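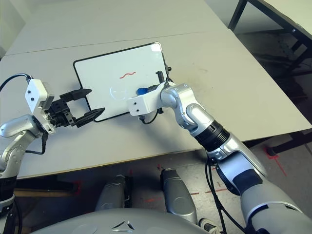 **Fuad Tilahun**

Our department is considering the Castby tabletop task package for the two-arm robot in our teaching laboratory. The package is sold by Pladetti and includes a set of prepared whiteboard exercises, the grip settings for each exercise, and 60 days of remote support. Before a purchase request is submitted, we would like to hear from institutions that have used it. Our main concern is the finish on small framed boards laid flat on the table. There is a short red wavy line on our board and, below it, a faint curved gray smudge, and we need to know whether the package provides any means of grading marks as light as that smudge. The sales literature speaks only of "a clean surface" and gives no threshold.

A second concern is the grip. Several exercises call for a small shaped piece to be held by its narrow end, and we have not found a written limit on how short that end may be.

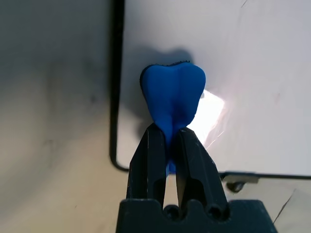 *Blue tooth-shaped piece held upright in the gripper, clamped at the root.*

The quoted price is 2000 per robot, with installation charged separately. Any information on renewal terms would also be appreciated.

---

**Oi-ling Wan**

We have held a license for the Castby package for 11 months and use it in two courses. On the first point, the package does not grade marks. It reports that the wiping motion has been completed, and the assessment of the board is left to the operator. Pladetti confirmed this to us in writing. We prepared our own scale with 5 levels, from full ink to no visible trace, and a staff member records the level after each run. Light gray residue is the level on which our staff disagree most often, so I recommend keeping a reference board beside the table.

On the second point, the grip settings are stored per object and may be edited. The supplied values assume that the fingers close on the narrow part and that the wide part remains clear above them. If your piece has a short root, lower the closing force in small steps and check that the piece does not tilt when it meets the board. The manual covers this in the section on custom objects, although the wording is poor.

Please also ask for the renewal terms before signing. Ours were sent only after the order had been placed, and the support period began on the date of shipment.

---

**Tse**

We looked at Castby and chose the Lavell package instead. It has fewer exercises but the installation was included. I cannot comment on the smudge issue as we do not use whiteboards. Support answers the phone until noon on Thursday, other days by email only.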